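Children's clothes and towels wanted for Plakcombe sorting days

The clothing exchange in Plakcombe opens again on 30th August, and the people who run it are asking families to look through their cupboards before then. Trousers, jumpers and jeans for small children are needed most. Bath towels and hand towels are also welcome, which is new this year.

The exchange is organised by Seteo, a local association that collects used textiles and gives them out again without payment. In June it moved from the old school building to larger rooms in Painemal Street, where there is more light and a proper place to sort. Last year 4000 pieces went through the exchange, and most of them found a new home before the winter.

Wiebke Albers, who leads the sorting, said that children's jeans are always the first to go. "Small children grow so fast that the jeans are often still good when they become too short," she said. "We like the ones with elastic at the waist, for the little ones can pull them up alone." Faded denim is no problem, she added, but the seams must hold and the elastic must still be strong.

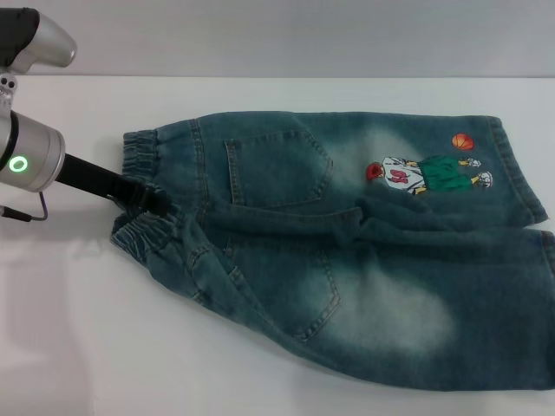 Must clothes be ironed before they are handed in?
Clean and dry is enough. The helpers smooth and fold each piece on the sorting table, so creases do not matter. Please close zips and buttons and empty the pockets.

Every piece is laid flat, checked on the front and the back, and then folded to the same size for the shelves. Jeans are folded leg on leg and then in 3 parts, with the waist to the outside so that the size label can be found quickly. Clothes with small damage go into a separate box for the mending evening. Those which cannot be repaired are sent to Grodent, a workshop in the next valley that cuts them into cleaning cloths.

Towels were not accepted until now because there was no room to keep them. In the new rooms they have their own shelf, and Ms Albers hopes that it will be full by the opening. Thick towels take more space than people expect, and the first attempts at folding them were not very tidy.

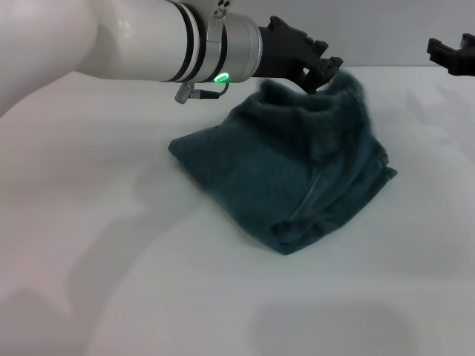 The association therefore decided on one simple fold for all of them, first in half along the long side and then in half two more times. Dark and light towels are kept apart. Bed linen, pillows and curtains can still not be taken.

Bags can be brought to the side entrance in Painemal Street between 9 in the morning and 4 in the afternoon until the day before the opening. Shoes should be tied together in pairs. Bags should not be left outside when the door is closed, as some were spoiled by rain in June.

Those who would like to help with the sorting can ask at the entrance. No experience is necessary.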